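Stomenham Sound Library Opens Microphone Lending to All Residents

Nov 10, 2025 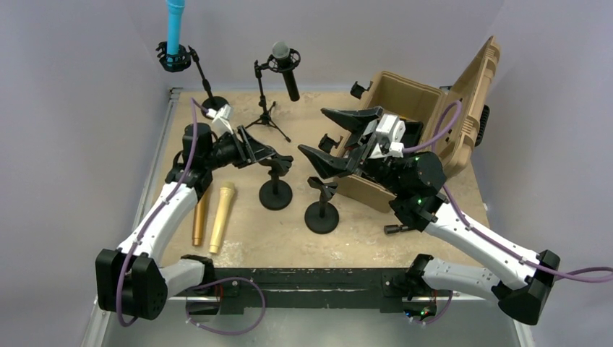

Residents of Stomenham can now borrow microphones, stands and carrying cases free of charge, after the town's sound library widened its lending program to everybody with a local address.

Until the end of October the equipment was reserved for schools and registered music groups. The new rule allows any adult to take one microphone and one stand home for 12 days. Shock mounts are lent together with the microphone and must come back attached to it.

Nabil Srour, who coordinates the lending desk, said the demand came mostly from people who record at home.

"We had many calls from persons making a podcast or recording their grandparents," Srour said. "They don't need a studio. They need a good microphone for one or two weeks, and somebody to show them how to fix it on the stand."

The collection has 76 items, among them boom stands for a desk, small tripod stands and several hard cases. Part of it was donated by Flonari, a recording studio on Eshun Street which closed its doors last year. The library has also repaired five older stands with missing clips, and these are again available.

Borrowers are asked to bring proof of address and to check the contents of the case at the counter before they leave. Late returns cost $3 per day.

A beginners' evening about microphone placement will be held at the Gostonano Centre later this month. Entry is free, but places must be booked at the lending desk.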